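Town budget: the leaf money, again

Plamovcombe's council has until the end of September to pass a budget, and at the moment it has a draft, a revised draft, and a sheet of paper Remzi Yaman keeps folded in his jacket. The first two are on the town website. The third is said to be the one that adds up.

The gap is smaller than last year's, when the town discovered it had been paying for a street sweeper it had already sold. To close what's left, the finance office wants to raise the annual business license fee to $345, charge $2 for each extra bag of yard waste, and put off repaving Pirnar Road until the spring after next. Residents of Pirnar Road, who have heard the word "spring" before, filled the front two rows.

Yaman called the bag fee "modest." Noura Srour, who represents the end of town with all the oak trees, asked him whether he owned a rake. She would like to see the fee dropped and the money taken from the consulting line, where $800 is set aside for a study of whether the town needs fewer studies. Yaman said he would look into it, which in this council can mean anything up to a year.

The longest argument was over library hours. The draft trims them to 48 a week by closing earlier in the evening. Widad Zoubi told the council that the people who use the reading room after supper are mostly high schoolers, and that the alternative for most of them is the parking lot. The clause was sent back for rewording. It has now been reworded more often than the town charter.

Public comment ended a little before 10 p.m. The council meets again at 7 p.m. in the same room, with the heating promised and the same chairs.

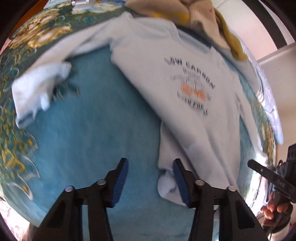 Light blue sweatshirt, printed in navy and orange.

Written comments on the draft can be left at the clerk's window or in the slot beside it after hours. Put your street on them. Last year a very persuasive letter about drainage couldn't be acted on, as it never said which drain.

Firdevs Akbulut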